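The Trouble With Small Plates

I have now been told by servers in three different towns that the plates are "designed for sharing." The line always comes with a smile, as if I had never before passed a dish across a table. I have. My family did it every night, and we did it with bowls big enough to feed everyone.

The small plate is sold as freedom. Order a little of this, a little of that, try things you'd never commit to. Fine in theory. In practice four people stare at three dumplings and start doing math. Somebody pretends to be full. The food comes out "as it's ready," so the potatoes arrive long after the fish they might have helped.

Then the bill. At a place in Villanueva last November I paid 19 dollars for beans. They were good beans, and I'd still like to know what happened to the rest of them. Afterward we stopped for pizza on the way home – all of us, without any debate.

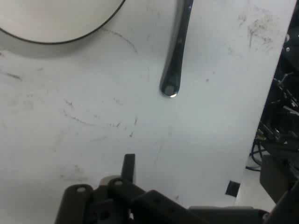 A white plate with a thin black rim.

Defenders say this is how people eat in other countries, and that Americans need to get over their big portions. Maybe so. But in many of the places they have in mind, a small dish is cheap and comes with a drink, and you can have another without thinking about it. We took the size and left the price behind.

I also don't buy the claim that it makes dinner more social. The best talk I've had over food was at a diner in Tarkthorpe, where each of us had a huge plate and no reason to discuss it. With small plates, half the evening goes to logistics. Who had the last one? Should we get two more? Is that ours?

I can see why owners like it. Smaller dishes make a high price look low on the menu, and people lose track of what they've ordered. I don't blame anyone for trying to keep a restaurant open. I just wish they'd quit telling me it's for my benefit.

So bring me one dinner, on one plate, with the potatoes next to the fish. If my friends want a bite, they know how to ask.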